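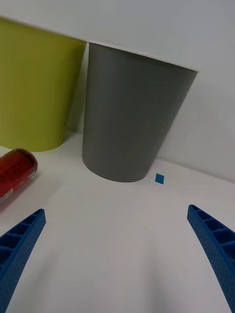
The night line at Pitard rang me at ten past four to say that cell 7 had started missing again. I lived in Waaka then, on the hill side, and the drive took thirteen minutes if the bridge was clear. I kept a bag by the door with hex keys, a torque driver, a roll of tape and a clean shirt. When I got in, the shift lead had already stopped the arm and hung her tag on the gate, and the table was just as the last run had left it: the gray wastebasket and the yellow-green one close together, the red can on its side, the little blue square lying by itself on the white. The fingers were open above it. I looked at the screen for a while before I put my own tag under hers.

"It goes for the square and closes next to it," she said. "Same side every time."

"Since when?"

"Since supper."

I asked her if anybody had touched anything. She said no, the way people do, and then she said the day crew had swapped the fingers. I asked who had written it down. She handed me the log and I saw that they all had, in a way. There was a line that said NEW FINGERS and after it a check mark.

The arm was a Suna, the older model with the gray wrist. The fingers were from Isico, blue, with the open ladder cells down the inside that let them bend around whatever they closed on. They were good fingers. They would pick up a can without denting it. But they were soft, and a soft finger put on wrong doesn't look wrong. It will sit in its bracket at a small angle and flex and seem to work, and the big things will go fine all day. A wastebasket is forgiving, and so is a can. A flat little square is where you find out.

I cut the air and bled the line and waited for the gauge to drop to nothing. My father fixed presses, and he used to stand with his hands in his pockets until the needle was down, and I do the same. Then I unlocked the gate and went in.

The left finger was tight. The right one was tight too, but when I laid the steel rule across both tips, there was light under one end. I backed the two screws out of the right bracket and took the finger off. Behind it, in the corner of the seat, was a curl of blue material no bigger than a nail clipping. Somebody had trimmed the molding flash off the new finger, which is correct, and the trimming had dropped into the bracket. They had tightened down on top of it.

I held it up to the window. The shift lead came over and looked.

"That's it?"

"I think that's it."

"I had them restart the camera twice," she said. "I had them clean the lens. I changed the lights."

"Did you write that down?"

She had. She wrote a good log. She had the old light level and the new one, and I put them back the way they were, which took longer than the finger did.

I wiped out the seat with a lint-free cloth and some alcohol, and did the left one while I was there. The left was clean. I set both fingers back on, ran the screws in by hand until they touched, then went around with the torque driver, a little on each one and then a little more. The rule sat flat across the tips. I looked for light again from the other side and there wasn't any.

After that you have to teach it where its hand is. The Suna kept its tool offset on a page three menus down, and I wrote the old numbers on tape and stuck the tape to the cabinet before I changed a thing. I jogged the arm down to the pin, slowly, with my thumb ready to come off the switch. The day crew had taught it too, I saw, with the finger crooked, so the numbers were crooked to match. I cleared them and took the four points over again.

It was nearly six when I shut the gate. She took her tag off and I took mine off. I turned the speed down to a quarter and told it to pick the square.

The arm came over the table and stopped above it. I have watched this more times than I could tell you and I still lean. The fingers went down and closed, and the ribs on both sides bent by the same amount. It lifted. It carried the square across, set it down, went home, and opened.

"Again," she said.

We ran it at a quarter, then at half, then at full. Then she pulled a chair up to the window and we let it go through a whole block of 114 picks with neither of us saying much. It dropped one. It was the can, and I had seen it drop a can before, and I wrote it down anyway.

The cycle counter on the new fingers read 1758 when we finished. I put that in the log with the time, and under it I wrote what I had found and where, and I taped the blue curl to the page. I drew an arrow to it.

The day crew was coming in by then. I could hear the lockers. One of them, a tall kid who had been there since December, came up to the window with his coffee and saw the log open on the bench. He read it. He bent down to look at the thing under the tape.

"I did the right side," he said.

"Next time, blow out the seat before you put it on," I said. "And lay a rule across."

"Which rule?"

I gave him mine. It was the six-inch one, with the end worn shiny, and I had another at home. He put it in his shirt pocket and took it out again and looked at both sides of it.

The shift lead had gone for her coat. I packed my bag and changed into the clean shirt, and on the way out I stopped for eggs at the place by the bridge.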